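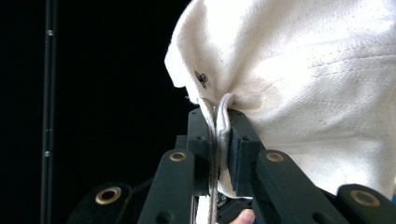

Subject: Re: [handling-practice] Grasp point wording for drawstring bags
Date: 2019-05-08

> Section 4 of the draft says "grip the bag at the hem." Ekix reads
> this as permitting the cord inside the jaws. Kenden does not. Which
> reading applies to the Salazar set?

The first reading applies. Cord and hem may be clamped together, provided that:

- the grip is on folded hem, at least 2 layers
- the grommet stays outside the jaws
- the cord hangs free below the grip

Grips on the cord alone are logged as a separate class. Jillura logged 1,850 grips under the old wording. Please recheck the first 100 before relabeling the rest.

Fingers stay behind the jaw blocks while closing. That rule is unchanged.

Revised text for section 4 goes out in September. Comments on the list, please, with the clause number in the subject line.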